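Render stalls on the last frames of a title sequence
Asked October 22, 2021

My 10 second opener renders fine in Jalley until the last 2 seconds, then stops with a memory error. The particles are cached. Same result on both machines at Skestgate.

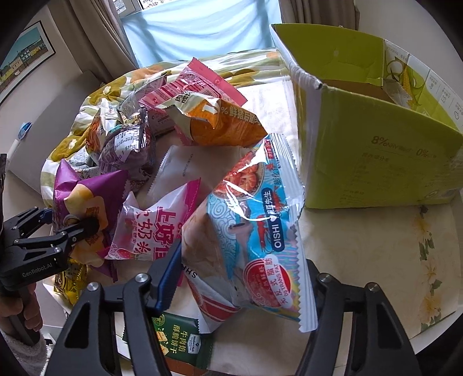

I also tried half resolution and it stops on the same frame.

Answer 1
Update your drivers.

Answer 2
Check the motion blur samples on the end logo – mine had jumped to 2,992 after an import from Kpodo. Set it to 4 and clear the cache before you render again.
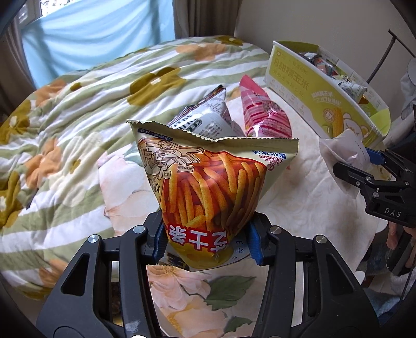

Yellow bag of fry sticks, red banner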